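Nondirari Phrase List, data card

Version 3
Last updated: 2/1/20
Maintainer: Imre Oláh

Summary

Nondirari is a list of short spoken requests in Hungarian and Romanian, with an English gloss for each. It covers everyday household talk: asking someone to pass, fill, move, or put away common objects. The list was built to test spelling normalization and gloss alignment. It contains text only.

Contents

The release has 2000 phrases in one tab-separated file, phrases.tsv, encoded as UTF-8 with Unix line endings. Each row has these fields:

id: integer, stable across versions
lang: hu or ro
text: the phrase as written by the contributor
norm: the phrase after normalization
gloss: English gloss
topic: one of 34 topic labels, listed in topics.txt

The largest topic is tableware. Words for cup, mug, and glass overlap in both languages, and contributors did not always pick the same one. The gloss follows the contributor's word, even where a different English word would read better.
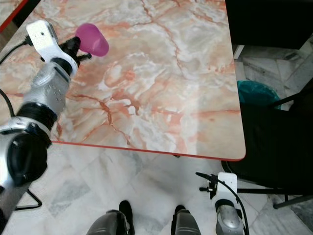
A black gripper holding a magenta-pink plastic cup
above a marble-patterned tabletop

Collection

Phrases were written by native speakers from topic prompts. Prompts gave a topic label and a verb, never a full sentence. Contributors were asked to write what they would say at home, including dropped pronouns and short forms. Regional words were kept.

Normalization

The norm field was produced with Lirudar using the settings in lirudar.cfg. Three changes are applied, in this order:

1. Cedilla forms of s and t in Romanian are replaced with comma-below forms.
2. Doubled spaces are collapsed.
3. Final punctuation is removed.

Case is left alone. Hungarian long vowels typed without the accent are not repaired. Filter on the noaccent list if this matters for your use.

Agreement

Topic labels were assigned twice. The two passes agree on 97 percent of rows. Most disagreements are between tableware and kitchen storage. The second label was kept in all cases.

Known problems

Polite forms are underrepresented in Romanian. Roughly 3 percent of glosses use "bring" where "take" is correct. Ids removed in earlier versions are not reused, so the id column has gaps.

Changes since version 2

Merged the Bralico spelling fixes. Dropped the speaker field. Renamed the topic "dishes" to "tableware".

Contact

Send corrections to the maintainer with the row id and the proposed text.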